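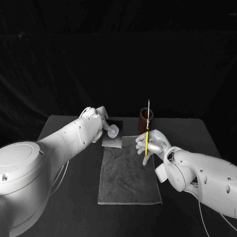
Ticket 492 – Comment form on the carry permit page eats long submissions
Opened by: Kamala Nair
Assigned to: Wyn Kneath
Status: Resolved

Hi Wyn, me again, sorry! I'm trying to get the public comment page working before the county hearing on the new concealed carry permit rules, and the form is dropping people's comments. Short ones go through fine. Anything long and you get the green "Thank you for your comment" banner, and then there's nothing in the inbox on our side. I only found out when Emrys Morris phoned to ask why his wasn't in the public packet (he'd written three pages on the training requirement and he was not happy with me).

I've tried Firefox and Chrome, and my phone too. Same thing on all of them.

Kamala

Wyn Kneath replied:
Thanks Kamala. Can you send me the exact text of one that failed? Paste it in a plain file, please, so nothing gets cleaned up on the way. Also, does it fail every time or only now and then?

Kamala Nair replied:
Every time with Emrys's. Attached. I also tried one from Seren Lloyd, who's on the other side of the whole thing and wants the fee raised to $200, and hers vanished too – so at least we're losing comments evenly. I really don't want either side thinking we're picking and choosing, because the hearing is going to be loud enough already.

One odd thing. I cut Seren's down to the first two paragraphs and it went through. Then I added the third paragraph back and it disappeared again. The third one is where she quotes the ordinance.

Wyn Kneath replied:
That helped a lot, thank you. I ran both through the test copy of Wimis and watched the log. Length has nothing to do with it. Both of them paste in the section symbol from the ordinance, and the form hands that over in the wrong character set. The mail step chokes on it and quits without telling the form, so the banner still comes up. Short comments were getting through only because people writing two lines don't quote the code!

I've switched the form to UTF-8 and moved the banner so it waits for the save. If the save fails now, people get a red message and their text stays in the box.

The good news is that the raw posts were kept. I found 41 of them in the server's reject folder and I'm loading them back in with their original times. Can you check a few?

Kamala Nair replied:
Oh, that's wonderful, I thought they were gone for good. I checked Emrys's and Seren's and both are in, section symbols and all. Lleucu Cadwaladr's is there twice, but I think she just hit the button again. I'll leave both copies in and ask her which she wants.

Can you bump the comment window in the settings too? The clerk's office is extending it to 23 May 2019.

Wyn Kneath replied:
Done, it closes at midnight that day. Closing the ticket, reopen it if another one goes missing.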